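Folding and Storing Kitchen and Bath Towels

Plernwood Household Notes, Laundry section

Surface

Fold on a flat, hard table at hip height. A bed or sofa gives under the hands and the edges drift. Pale surfaces make dark hems easier to line up. Wipe the table before starting; crumbs and lint transfer to damp-dried cotton.

Sorting

Empty the dryer into one bin and work from the bin. Do not pile towels on the folding surface. Sort by finished width, not by color. Mixed widths in one stack lean after four or five pieces.

Check each piece for residual moisture at the hem, where the fabric is doubled. A hem that feels cool goes back on the line. Towels stored damp will smell within 2 days in a closed cupboard.

Standard fold, long towel

1. Lay the towel out at full length with the care label facing up.
2. Pull the two far corners apart until the far hem is straight.
3. Smooth from the center outward with the flat of the hand. Do not drag toward one end, as this skews the weave.
4. Fold lengthwise, hem to hem, and press the crease once.
5. Fold the short ends to the middle, then close the piece like a book.
6. Place it with the closed edge toward the front of the shelf.

If a towel will not square up, it has usually shrunk unevenly along the woven border. Dampen the border, stretch by hand and dry flat.

Layout on the table

Keep three zones: bin to one side, open towel in the middle, finished stack at a rear corner. Leave bare surface between the stack and the piece being worked so that a loose corner does not catch under it.
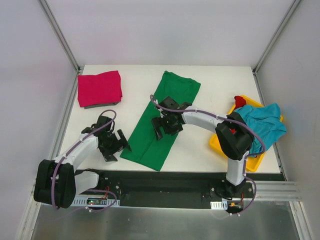
Shelf spacing

The Wavell closet insert has fixed shelves and takes a third-fold better than a half-fold. With the adjustable Jolleck rack, set the gap one hand's width above the tallest stack. Tight gaps compress the pile and slow airing.

Rotation

Put clean towels at the bottom of the stack and take from the top. Heavy bath sheets of the Inthanon type go on the lowest shelf. Cut up any towel with a frayed hem for shop rags; hemming it again is seldom worth the thread.

Washing notes

Skip fabric softener on anything used for drying dishes. Wash deep reds and blues separately for the first three cycles. Shake each piece once before it goes into the dryer.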